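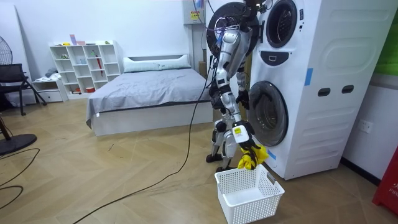 Where should a household's washer and dryer stand?

As near as possible to the place where clothes are taken off and put away. In most homes that means the bedroom floor.

The Zadelstead Housing Association has long placed laundry machines in basements. Its draft standard, open for comment until Sun 23 February, would continue the practice in 17 of the 19 buildings due for renovation. The association should reconsider.

A stacked unit takes up little more floor than a wardrobe. It needs a water supply, a drain, proper venting and enough clear space in front for a basket. These are modest requirements, and the renovation plans for the Pons building already meet them on every upper floor. 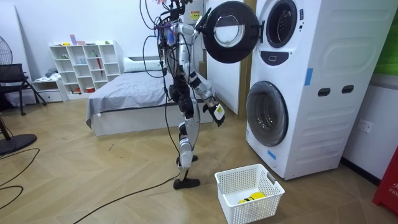

Objections to stacking deserve a fair hearing. Hilde Wouters, in her written comment on the draft, notes that shorter residents may struggle with the upper door and its controls. The concern is sound, and side-by-side machines should remain available on request. It does not follow that every other tenant must carry wet towels up two flights of stairs.

Noise is the second objection. Henk De Graaf has proposed quiet hours beginning at 10 in the evening and ending at 8 in the morning. Such a rule is reasonable and easily understood.

The board votes in April. It should amend the standard so that each renovated apartment has a laundry connection beside the bedroom, and leave the basements for bicycles and storage.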